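Workshop Notes > Interviews > Builds
Home Projects Interviews Parts swap Contact
Search this site... Go

The gripper you hold in your hand: Angeliki Rallis on a shared shop build

By Dionysis Zacharopoulos

Angeliki Rallis has five minutes, she says, then she talks for an hour. We're at the shared workshop in Atthorpe, standing up the whole time. She's on version four of a hand-held gripper, a thing you carry and squeeze yourself, so a robot arm can later learn from the recordings. The arm is the other half of the project. It's at home, in pieces.

"Everyone wants to see the arm," she says. "The arm is the easy bit. I bought most of it."

The gripper she did not buy. Shell is printed, light gray, 79 hours on the shop printer over two weeks, and that's not counting the one that came off the bed overnight. She drew it with Themis Papadakis, who does the electronics and wasn't there when I visited. First version was a box with a trigger. "It was horrible. My thumb went numb. Themis has bigger hands and said it was fine, so we argued."

So, curves. And weight. The last one came in at 425 grams, she wants it lower but wont say by how much.

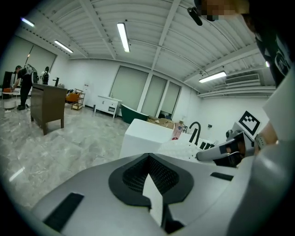
Version four out on the floor, finger and marker plate on the right. Bath and vanities behind.

The square marker is how the software knows where a finger is. Print a pattern, stick it on a flat plate, let the camera find it. Cheap. Also fussy. Rallis lost most of December to plates that weren't flat.

"You look at it and it's flat. Then you put a ruler on it. Oh no."

She reprinted them thicker and moved on. The dark padding inside the finger went through changes too: craft foam first (tore), then something from a shoe repair kit (smelled), now a softer sheet she cuts with a template. Software is a small program called Lerkix, written by Papadakis, and it does one thing, lines up the video with the finger opening. It crashed twice while I was there. She restarted it without looking.

What does she practice on? Faucets, a lot of them. Drawer handles.

"A faucet is a great test," she says. "It turns, it's stiff, the handle is a wierd shape. If the fingers slip I know straight away." Up to 175 takes in a good session, she reckons, and plenty get thrown out when the marker is lost behind a hand.

And the arm? Shoulder joint is waiting on a bearing. She has the base bolted to an old bench, against advice from Efthymia Ververidis, who shares the bench and would like it back.

"I told her spring. I didn't say which one."

Next job is the grip pads, then a lighter shell, then the bearing if it shows up. She's already got the drawings open on her phone, scrolling while she answers. Files will go up on the projects page once Papadakis has cleaned up the wiring notes.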